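Udberg 기금 담당자님께
Tristano 라디오극 번역 사업 중간 보고
2022년 1월 25일

안녕하세요! 지난번 보고서를 너무 딱딱하게 썼다고 말씀해 주셔서 이번에는 평소 메일 쓰듯이 적어 볼게요. 표와 영수증 목록은 따로 묶어 보냈으니 숫자가 급하신 분은 그쪽을 먼저 보셔도 돼요. 여기에는 작업이 어디까지 왔고 어디서 막혀 있는지, 그리고 남은 기간에 뭘 하려는지를 적습니다.

어디까지 왔나

전체 12편 가운데 8편의 초벌 번역이 끝났어요. 그중 3편은 낭독 점검까지 마쳐서 이제 정말로 손댈 데가 별로 없고요(별로 없다고 쓰고 나니 벌써 고치고 싶은 대사가 떠오르네요). 계획서에는 이맘때 초벌이 한 편 더 나와 있어야 한다고 적었으니 조금 늦은 게 맞습니다. 늦어진 사정은 뒤에 쓸게요. 미리 말씀드리면 전체 마감을 미뤄 달라는 얘기는 아니에요.

Tristano를 처음 접하는 분이 이 보고서를 같이 읽으신다고 들어서 짧게 소개할게요. Gultville 지역 방송에서 내보내던 항구 배경의 연속극인데, 한 편 한 편이 따로 떨어진 이야기이면서 등대 교대 시간을 알리는 종소리로 시작하고 끝나요. 주인공이라고 할 만한 사람이 없고, 부두 식당 주인이 어느 편에서는 말이 제일 많다가 다음 편에서는 문 닫는 소리로만 나오기도 합니다. 저는 이 점이 좋아서 신청서를 썼고 지금도 그 마음은 그대로예요. 다만 번역하는 입장에서는 아주 골치가 아파요. 문 닫는 소리 하나에도 지문이 붙어 있는데, 그 지문이 앞 편을 들은 사람만 알아듣게 쓰여 있거든요.

말투 문제

제일 많은 시간을 잡아먹은 건 역시 말투였어요. 원문에서는 등장인물들이 서로를 부르는 호칭이 거의 하나뿐이에요. 선장도 식당 주인도 세관 직원도 다 같은 말로 불러요. 한국어로 옮기면 그게 안 되잖아요. 처음 만나는 장면에서 누가 누구에게 말을 높일지 정해야 하고, 한번 정하면 뒤 편까지 따라오고요. 처음에는 편마다 그때그때 정했다가 나중에 이어서 읽어 보니 같은 두 사람이 어제는 존대하고 오늘은 반말을 하고 있더라고요. 그래서 작업을 잠깐 멈추고 인물 관계표를 새로 만들었어요. 누가 누구에게 어떤 어미를 쓰는지, 화가 나면 어떻게 바뀌는지까지 적은 표예요. 만드는 데 꽤 걸렸지만 그다음부터는 속도가 확 붙었습니다. 이걸 처음부터 했어야 했어요.

세관 직원은 끝까지 고민했어요. 원문에서는 무뚝뚝하지만 무례하지는 않은 사람인데, "하십시오"로 쓰면 너무 제복 냄새가 나고 "해요"로 쓰면 갑자기 다정해져요. 지금은 문장을 되도록 짧게 끊고 서술어를 빼는 쪽으로 가고 있어요. "서류." "저기 창구." 이런 식으로요. 낭독 점검 때 들어 보니 이게 제일 그 사람 같았어요. 대신 긴 독백이 나오는 편에서는 이 방법을 쓸 수가 없어서, 그 편은 일부러 뒤로 미뤄 두었습니다.

뱃사람들 쓰는 말도 얘기해야겠네요. 밧줄 이름, 바람 이름, 물때 이름이 쏟아지는데 우리말에도 그런 말이 참 많아요. 샛바람, 마파람, 높새, 조금, 사리. 문제는 예쁘다고 막 가져다 쓰면 갑자기 무대가 우리 남해안 어디쯤이 되어 버린다는 거예요. 그래서 바람은 우리말 이름을 쓰되 지명과 붙어 나올 때만 풀어서 쓰기로 했어요. 물때는 거의 그대로 우리말로 옮겼고요. 이 기준은 용어집 앞머리에 적어 두었으니 혹시 의견 있으시면 편하게 말씀해 주세요. 저는 아직도 '높새'를 뺄까 말까 왔다 갔다 해요.

소리 지문

신청서에는 한 줄로 적었는데 막상 해 보니 이게 따로 사업 하나감이더라고요. 대본에 소리 효과가 의성어로 적혀 있는데, 그 의성어를 한국어로 바꾸면 배우가 들을 때 떠올리는 소리가 달라져요. 예를 들어 닻을 올리는 소리를 "철컹철컹"이라고 쓰면 쇠사슬이 되고 "드르륵"이라고 쓰면 미닫이문이 돼요. 결국 의성어와 설명을 나란히 두기로 했습니다. "(드르르, 무거운 것이 천천히 감긴다)" 이런 모양이에요. 읽는 대본으로는 조금 수다스러운데 낭독하신 분들은 오히려 편하다고 했어요.

종소리도 있어요. 편마다 시작과 끝에 나오는 그 종소리요. 원문은 늘 같은 말로 적혀 있어서 저도 늘 같은 말로 옮겼는데, 남아 있는 녹음을 들으면 편마다 종의 울림이 조금씩 달라요. 일부러 그런 건지 녹음 탓인지 저로서는 모르겠어요. 주석을 달까 하다가 일단 비워 두었습니다. 녹음을 더 들어 보고 결정하려고요.

늦어진 사정

초벌이 밀린 건 대본 2편의 상태 때문이에요. 방송국 자료실에서 받은 사본이 중간중간 흐려서 대사가 누구 것인지 알 수 없는 쪽이 있었어요. 글자는 어찌어찌 읽히는데 왼쪽의 이름 칸이 날아간 거예요. 다섯 사람이 한 식탁에서 떠드는 장면인데 이름이 없으니, 말하는 버릇만 보고 주인을 찾아 주는 일을 며칠이나 했어요. 재미는 있었어요! 그런데 재미있다고 진도가 나가는 건 아니어서요. 지금은 자료실에 다른 사본이 있는지 문의해 두었고, 답을 기다리는 동안 다른 편을 먼저 하고 있습니다. 만약 다른 사본이 없으면 제가 추정한 이름 옆에 표시를 하고 해설에 그 사실을 밝히려고 해요.

인쇄 쪽은 반대로 순조로워요. 조판을 맡은 Ragnarsson에서 견본 쪽을 보내 주었는데, 지문을 본문보다 작게 넣고 들여쓰기를 깊게 준 안이 마음에 들었어요. 다만 한글은 작은 크기에서 받침이 뭉개져 보이는 데가 있어서 지문 글자를 조금만 키워 달라고 부탁했어요. 줄 끝에서 인물 이름만 덩그러니 남는 문제도 같이 얘기했고요. 다음 견본에서 고쳐 오기로 했습니다. 종이는 아직 정하지 않았어요. 저는 약간 누런 쪽이 좋은데 그러면 비용이 조금 올라가서, 견적을 다시 받은 다음에 상의드릴게요.

낭독 점검

점검은 지금까지 계획대로 편마다 한 번씩 했어요. 제가 대본을 나눠 드리고 처음부터 끝까지 끊지 않고 읽는 방식이에요. 읽다가 혀가 꼬이는 곳에 각자 연필로 줄을 긋고, 끝난 다음에 줄이 겹친 곳부터 고칩니다. 눈으로 볼 때는 멀쩡하던 문장이 입에 올리면 바로 들통나요. 제가 특히 '것'을 많이 쓰더라고요. "그가 온 것을 본 것은" 같은 문장이 한 쪽에 몇 개씩 나와서 얼굴이 화끈거렸어요. 덕분에 나머지 초벌도 같은 눈으로 한 번 훑었습니다.

식당 장면은 생각보다 반응이 좋았어요. 원문의 농담 하나를 도저히 살릴 수가 없어서 아예 다른 농담으로 바꿨는데(생선 이름과 사람 이름이 같은 소리라서 생기는 농담이었어요) 낭독 중에 웃음이 나왔거든요. 바꾼 농담은 해설에 원래 것과 나란히 실을 생각이에요. 숨기고 싶지 않기도 하고, 그 대목을 궁금해하실 독자도 있을 것 같아서요.

Gultville 체류

현지 체류는 신청서에 쓴 대로 자료실 열람과 동네 말 듣기, 이렇게 두 가지를 목적으로 다녀왔어요. 자료실은 오전에만 열어서 오후에는 주로 부두 쪽을 걸었습니다. 대본에 나오는 골목 이름이 아직도 그대로 쓰이는 데가 있어서 반가웠어요. 계단이 많다고만 적혀 있던 길이 직접 올라가 보니 정말 숨이 차는 길이었고, 그 뒤로 그 장면의 대사를 짧게 고쳤어요. 그 계단을 오르면서 그렇게 긴 문장을 말할 수 있는 사람은 없겠더라고요.

숙소는 자료실에서 걸어 다닐 만한 거리의 방을 빌렸고, 저녁에는 거의 방에서 그날 들은 것을 정리했어요. 숙박비와 교통비는 예산 안에서 해결했습니다.

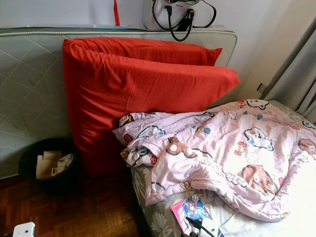 Gultville 숙소. 벽에 기대 세운 퀼팅 매트리스와 흰 핸드백.

동네 말 듣기는 제 욕심만큼은 못 했어요. 시장에서 귀를 쫑긋 세우고 있어도 다들 말이 빠르고, 녹음은 실례라서 하지 않았거든요. 그래도 '고맙다'와 '됐다'가 거의 같은 소리로 들린다는 걸 알게 된 건 큰 수확이었어요. 대본에 그 말이 나올 때마다 저는 고맙다는 뜻으로만 옮겼는데, 돌아와서 다시 보니 사양하는 말로 읽어야 앞뒤가 맞는 대목이 있었습니다. 선장이 담배를 권하는 장면이 그랬어요. 그 한마디 때문에 장면 전체의 온도가 달라져서 뒤의 대사까지 손을 봤고요.

예산에 대해 몇 마디

자세한 건 따로 보낸 표에 있고, 여기서는 바뀐 것만 적을게요. 우선 사본 제작비가 생각보다 덜 들었어요. 자료실에서 파일로 받을 수 있는 것이 많았거든요. 남는 금액은 낭독 점검 사례비로 돌리고 싶어요. 지금 금액이 시간에 비해 너무 적다고 내내 생각하고 있었어요. 항목을 옮기려면 승인이 필요하다고 알고 있어서 아직 손대지 않았습니다. 괜찮으시면 짧게라도 답을 주세요.

사전과 참고서 구입비는 다 썼고요, 항해 용어 사전은 비쌌지만 하루도 안 펴 본 날이 없을 정도로 잘 쓰고 있어요. 사업이 끝나면 기금 쪽 도서실로 보내 드릴게요. 연필 자국은 지워서요.

앞으로 할 일

우선 남은 초벌을 끝내는 게 먼저예요. 미뤄 둔 세관 직원 독백 편은 관계표를 한 번 더 손보고 들어가려고 합니다. 그 편은 거의 혼잣말로만 흘러가서 짧게 끊는 방법 말고 다른 수를 찾아야 해요. 지금 생각으로는 앞부분만 끊어 쓰다가 술이 들어간 뒤부터 문장을 슬슬 늘려 볼까 싶어요.

낭독 점검은 초벌이 나오는 대로 이어서 하고, 전체 원고는 7월에 Ragnarsson으로 넘길 계획입니다. 신청서에 적은 일정과 같아요. 해설은 제가 쓰되 길게 쓰지 않으려고요. 방송이 나가던 시절의 사정, 바꾼 농담, 이름을 추정한 대목, 이 정도면 될 것 같아요. 작은 지도를 한 장 넣자는 얘기도 나왔는데 저는 반반이에요. 골목 이름이 많으니 있으면 편하겠지만, 소리로만 듣던 동네를 그림으로 못 박아 버리는 것 같아서 망설여져요. 견본 원고에 넣은 것과 뺀 것을 둘 다 보내 드릴 테니 보시고 말씀해 주세요.

공개 낭독회는 아직 장소를 못 정했어요. 소극장은 조명이 좋은데 난방 소리가 크고, 도서관 강당은 조용한 대신 저녁 대관이 어렵대요. 라디오극이니까 저는 조용한 쪽으로 기울어 있어요. 종소리는 녹음을 틀지 직접 칠지도 정해야 하는데, 직접 치자는 의견이 훨씬 많습니다. 맞는 종을 구할 수 있는지부터 알아보는 중이에요.

여쭤볼 것을 모아 두면 사례비 항목 변경, 지도, 그리고 용어집을 책 뒤에 싣는 문제예요. 용어집은 제 작업용으로 만든 거라 그대로 실으면 너무 길고, 추려서 실으면 좋겠는데 쪽수가 늘어나니까요. 급한 건 사례비 하나고 나머지는 다음 통화 때 얘기해도 됩니다. 초벌 원고 가운데 점검이 끝난 것들은 이 보고서와 같이 보냈어요. 식당 장면부터 읽어 보시길 권해요!

Tristano 번역 사업 | 문의: 사업 담당자 앞 메일 | © 2022 무단 전재 금지 | 맨 위로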